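Most of the planner bugs we fix at Katene are really logging bugs. An arm stops at a plug or a socket, and the planner gets blamed because its name is on the last line printed. Last month I went through 87 stops by hand. In 30 of them the planner had been given a stale view and did the right thing with it.

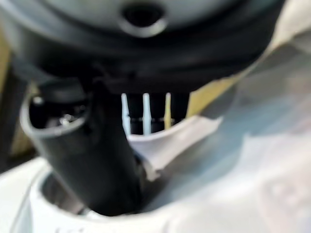 Elsie Grimshaw disagrees. Better logs, she told me, only help a team that reads them, and she would spend the money on a simulator.

I would still start with the logs. Put one clock on the camera, the controller and the planner, and save what each one knew when the arm stopped. It took us 4 days to add that to Fenari. A simulator can't tell you which message came late on Sunday.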